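Limescale, descaler and the kettle that takes 30 minutes

We moved to Trinby in August and the first thing I noticed was the kettle. Within a month the base had a grey-white crust on it, and the tea had a film that broke into plates when stirred. I had lived on soft water all my life and had never owned descaler. What follows is what I have worked out since, mostly for my own reference.

Hard water is water with a lot of dissolved calcium and magnesium in it. It picks these up on its way through chalk or limestone. The part that matters for a kettle is the calcium hydrogencarbonate, which stays in solution while the water is cold and breaks down as it heats. Carbon dioxide goes off, and calcium carbonate is left behind as scale. This is the same stuff as the rock it came from. The older books call this share of the total "temporary hardness", and the rest, mainly sulphates and chlorides, "permanent hardness", since boiling does not shift it.

Our drop test came out between 280 and 300 milligrams per litre as calcium carbonate. Anything above 200 is usually labelled hard or very hard, depending on whose table you read. Elis Maddocks, two streets up, gets a slightly lower figure with the same kit, but I think he counts his drops more generously than I do.

Any weak acid will dissolve scale. I have tried three.

Malt vinegar works and smells for a day afterwards. It is also brown, so you cannot see what has come loose.

White vinegar is better on the second point and no better on the first. Half vinegar and half water, brought just short of the boil and left for an hour, cleared most of a month's crust.

Citric acid is what I have settled on. It comes as a powder, keeps well in a dry jar and has almost no smell. I use 30 grams to a litre of warm water. Do not boil it: if the solution is strong and very hot you can form calcium citrate, which is poorly soluble and will sit on the element looking exactly like the scale you were trying to remove. I did this twice before Geum-ok Chae told me why. Warm from the hot tap is enough. Leave it 30 minutes, pour away, rinse, boil one full kettle of plain water and throw that away too.

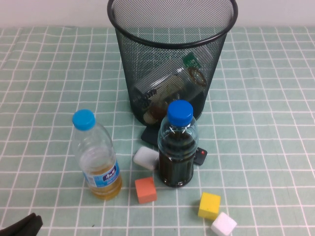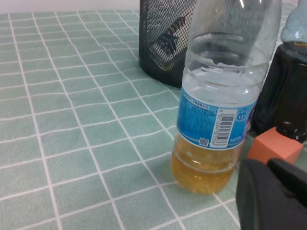 Bottles on the green checked cloth.

The other approach is to take the hardness out before it reaches the kettle. There are three common ways of doing it at home, and they do different things.

A jug filter uses a weak acid resin, usually with some carbon mixed in. It swaps calcium for hydrogen and so lowers the temporary hardness and the pH a little. Ours takes a fresh cartridge down to well below half the tap figure, but the effect falls off steadily. By week 4 there is little to choose between filtered and unfiltered, at the rate we drink tea.

An ion exchange softener is plumbed in and swaps calcium for sodium. It deals with both kinds of hardness and needs salt. The usual advice is to leave one unsoftened tap for drinking, so it does nothing for the kettle unless you ignore that advice. It does a good deal for the shower.

A magnetic or electronic conditioner clips round the pipe. Woo-jin Hwang has one and is happy with it. I borrowed it for 90 days and kept notes, and the mass of scale in the kettle was the same as before to within the error of my kitchen scales. He says the scale is softer. I had no way of measuring that.

Two small points on testing, as I got both wrong. Run the cold tap for a minute before you take the sample, or you are measuring whatever has sat in the pipe overnight. And rinse the test tube with the water you are about to test, three times, and shake it out. Tap residue from the last test is enough to move the result by a drop.

The next job is the cistern, where the inlet valve has begun to stick. Mabli Bellis says hers was cured by an overnight soak in the same citric solution, with the washer taken out first. I have the valve apart on the draining board now and will add the result underneath when it is back in.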